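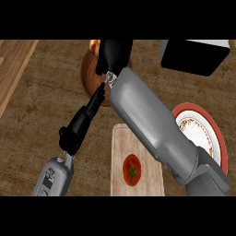 Wooden bowl, brown tabletop. Computer render.

Bread should be free. Bread in restaurants, I mean, the stuff that comes before the food. I have to file this before the 267 leaves so it won't be elegant.

Went to a place in Pridport in November. Nice enough. Candles, coats over the backs of chairs, a wine list with little jokes in it. Sat down starving. And at the top of the menu, above the starters, in its own box: bread and butter, £13. For the table, the waiter said, as if that helped. There were two of us. The table was the size of a tea tray.

We ordered it. Of course we did, that's the trick. You come in hungry and cold and you'll say yes to anything. It came with cultured butter and a short talk. The butter had been whipped. The starter for the bread had a name, which I've forgotten, and an age, which I haven't, because it was older than my niece.

It was very good bread. I want that on record before the bakers write in.

But bread at the start of a meal used to be a way of saying hello. You'd sat down, you were staying, have something while you decide. Often it wasn't even nice. Half a baguette, dry at the ends, butter in gold foil so hard it tore a hole in whatever you put it on. You ate it anyway. My dad ate all of it, every time, and then complained he was too full for his main. Whole evenings were built on that.

And now it's a course. Once a thing is a course it has to be discussed. Shall we get the bread? Do you want the bread? I don't mind, do you? Somebody is off bread. Somebody thinks it's a lot of money for bread but won't say so as it's someone's birthday. You've been sat down four minutes and already you're doing a budget meeting.

I know the arguments. I've had them at me by email since I moaned about this in passing last spring. Jerome Dizon, who ran the kitchen at a place called Trernetine until he got sick of the hours, sent me the longest one. Flour is up. Butter is way up. Proper bread takes a person's whole morning and that person needs paying. And free bread was never free, he said, it was in the price of your lamb, so the bloke who didn't touch it was paying for the table that asked for more twice. Charging is just being honest about it.

Fair. All of it fair. I've got no answer on the flour.

Then put it back in the lamb! That's my whole position. Put it in the lamb, put it in the chips, put it in the fizzy water which is already daft money. I will pay for the bread. I've no objection to paying for the bread. I object to being asked. When you go round to someone's house they've paid for the crisps, you know they've paid for the crisps, there isn't a card next to the bowl with the price on it.

The fair-to-everyone line bothers me a bit as well, the more I think about it. We don't do this with the rest of the room. I don't pay extra for the seat by the radiator. People who go to the loo don't subsidise people who don't, or they do, and we all get on with our lives. Some costs you just lump together because pulling them apart makes everyone meaner. Look at planes. Bag, seat, sandwich, all seperate, all cheaper in theory, and has anyone got off a plane lately feeling looked after?

Years ago, Cáceres, in Spain, a holiday that went wrong in most of the usual ways. Missed a connection, hot, not speaking to each other much. We ended up in a bar with a telly on. Ordered two beers and a plate came with them. Bread, a bit of something on top, pork I think. We tried to say we hadn't asked for it. The woman looked at us like we'd tried to hand back the chairs. I couldn't tell you the name of the hotel now or what we'd been rowing about. I can tell you about that plate.

Yes, it was in the price of the beer. Jerome, I know.

What about waste, is the other one. Baskets going back half full, straight in the bin. This is a real point and I'd feel worse about it if I thought the price was fixing it. Bring less. Bring two slices and ask if we want more. Cut the loaf thinner. My nan ran a guest house in Zeltthorpe for years and threw away no bread at all, it was toast, then it was breadcrumbs, then it was a pudding, and if you stayed long enough you met the same loaf all the way through. She'd have been baffled by the £13. She'd have been more baffled by the talk.

And I should say there are places still doing it. The curry house by me puts down poppadoms without a word, and then the pickles on that spinning thing. The Greek place does bread and olives. Not fancy, either of them, and I bet thier margins are thinner than the candle place. They do it beacuse you've come in. I go to the curry house more than I go anywhere, and it isn't for the decor.

So restaurants could look at it that way if the sentiment doesn't move them. I've been back to the curry house maybe 30 times. I have not been back to the one in Pridport. The lamb was lovely. I'd have paid £2 more for it and never noticed, and I'd be here telling you to go.

Instead what I remember is the box at the top of the menu. Anyway. Bus. If you run a place and you still put bread down for nothing, write in and say where, I'll print the lot.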